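Notebook, Lisdale room. Entry 698
May, started a bit after 10 a.m.

Still on the soft things. The hard ones were finished last week and are back on their shelf in the Cliltitz boxes, where they stack and stay stacked and generally behave like adults. The soft ones have been in a bag since April. A bag is a fine way to store soft things if you never want to know what you own.

Plan for the morning: get the small soft items out, put them in one tray, settle the groups, write the labels. Afternoon: paper towel folds, which I have put off twice.

Tray

Used the gold one with the shallow sides. It is the only tray in the room that anyone can find on the first try, and the mirror finish shows every stray hair and bit of fluff, so you learn very quickly what sheds. The Azevedo tray is deeper but things sink into its corners and stay there. I have asked for a second gold one and been told the first one is gold enough.

What's in the group at the moment: the long black hairpiece with the small hair ties wound around it, the fuzzy blue plush, the pink curved piece and the light blue two-lobed piece, the off-white cloth with the knotted end, the white knitted glove with the teal stripe on the cuff. Also the tall white block, whose claim to being soft I am not going to argue about again. It was in the bag, it goes in the tray.

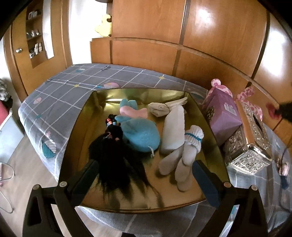 Hair first, as always. The rule from the last entry was "coil it and tuck the ends," written by someone who had not tried it. I tried it. The ends come back out. Revised rule: lay it along one side of the tray, ties at the top, and leave the ends wherever they want to be. Do not comb it for the log. We are describing it as stored and there is no award for grooming.

The ties stay on. I took this up with myself at some length, as they are strictly separate items and the Cliltitz list has a line for each. But every time they come off, one goes missing for a week and turns up in a shoe. They are logged with the hair as one item now, and the list can have a footnote.

Group names, after much crossing out:

– "Hair and ties." Fine.
– "Plush and similar." Covers the blue plush and the pink and light blue pieces. "Similar" is doing a lot of work here.
– "Cloth and knitwear." Knotted cloth and glove. The knot stays in, it has been in the record as knotted since the start and undoing it would mean a new entry.
– "Other." The block. See above.

Weighed the contents of the bag together before lunch, block excluded: 232 g. The kitchen scale drifts, so treat that as a number for this notebook and nowhere else.

Glove question, still open: fingers flat or fingers however they land? Flat looks tidy on the label sheet and lasts until someone picks up the tray. I'm voting for however they land. Objections in the margin, please, and in pen.

Lunch

Long. Label maker ran out of tape on the word "similar," which I choose to read as a comment.

Paper towel folds

White, the kind with the embossed bubbles. The Gorusmont instructions want a sharp crease in everything, and whoever wrote them was picturing tissue or copy paper. A bubbled towel takes a fold the way a mattress would. Press it and you get a rounded edge with opinions.

Steps as I'd do them next time:

1. Tear off one towel. If two come off, keep the second for the spill that the first one will attract.

2. Fold once and run a finger along the edge, lightly. Flattening the bubbles gives a better crease and a worse towel. For our purposes the bubbles are worth more than the crease.

3. Fold again, offset, so that one flap is left free. The free flap will hang. Let it. Write down which side it hangs to before you put the thing down, as it won't be the same afterwards.

4. Hold it upright by the middle with the folded edge vertical, over the mat, and check it against the previous one. The printed leaf makes a decent landmark, and the wardrobe or cabinet is a plain enough background to judge an edge by.
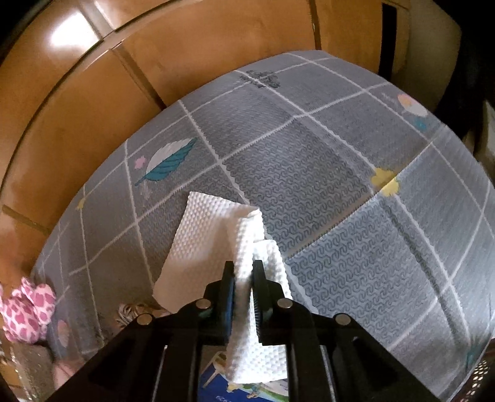

5. Lay it down by the fold and put the next one beside it. Don't stack them until the batch is done, they cling.

To do

Label tape. Wider, if the shop has it.

Ask Cliltitz whether a footnote is allowed or whether there will be a form.

Find a new name for "Plush and similar." Current best is "Plush, etc.," so no hurry.

Copy the fold steps onto a card and keep it with the towels. The last card was used as a coaster and is now mostly a ring.

Left the bag out on the chair, empty. If anyone puts something soft in it, log it first.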